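Machines and the housework: a talk with an engineer from Kotska

Posted 08/03/2022

The engineer asks me to not print a name. The company, Kotska, is small, and the customers are nervous about promises. But about the work itself the engineer speaks very openly, for almost the whole afternoon, over two pots of tea.

I begin with the question that my mother also asks. When will a machine clear the table after dinner?

"It depends on your table," the engineer says. "If you have a flat table, and on it one cup that the machine already knows, then we can do it today. If you have a table with crumbs, a napkin and a glass which is half full, then please do it yourself."

Kotska began with shop floors, and most of its income still comes from there. A customer in Jindska uses its arms to move small parts from one tray to another. The trays always stand in the same place and the parts always lie in the same direction. In such a job the arm makes few mistakes, and when it makes one, a person comes and presses a button.

"People see this and they think the kitchen is next," says the engineer. "I understand them. In a factory we are allowed to arrange the world for the machine. In a home I can't ask the family to put the spoons in a line."

For the home there is a separate project with the name Kubo. It has 7 people and one goal, to pick up ordinary things and put them in another place. I say that this sounds modest. The engineer laughs and agrees, and then explains for a long time why it is difficult. A hand with two fingers has to come from the right side. It has to close with enough force for a jar, and with much less force for a tomato. And before all this, it has to go to the correct spot over the table.

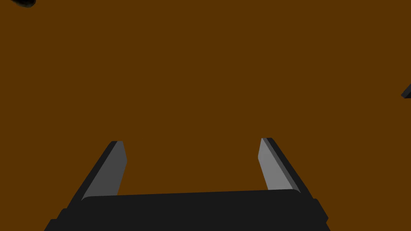

"A person does not think about the last few centimeters," the engineer continues. "You reach for a pen while you look at the window. For us, these centimeters are most of the work."

Much of the practice happens in simulation. I ask if this is not a kind of cheating. In the computer nothing is sticky, and no cat jumps on the counter.

"It is cheap, and this is the main reason. In one night we can try more grasps than in a month with the real arm. Nothing breaks. But you are right to doubt. In April we had a program which lifted a block 177 times in simulation without dropping it. On the real table it dropped the block on the first try. The real fingers had a little dust on them."

How did the team feel about this? "Quiet," the engineer says. "Then we cleaned the fingers, and it still dropped the block, so it was also something else. We needed 3 weeks to find it."

Some competitors are more optimistic. Flivell, a company that shows its machines at many fairs, says its model for folding towels will be in shops soon. The engineer has seen it and speaks of it with respect. It folds a towel well when the towel lies flat at the start. Out of the dryer, towels do not lie flat.

I ask what a family could really buy in the next years. The engineer thinks that machines with one task will come first, for example something that unloads only plates from only one kind of rack. A general helper will take longer, and the engineer does not want to give a year. "I gave a year once. My colleagues still remind me of it."

And at home, who does the dishes?

"I do them by hand. We have a dishwasher, but I never agreed with my family on how to load it."

The next test of Kubo will be with cups only, in three sizes, all with handles.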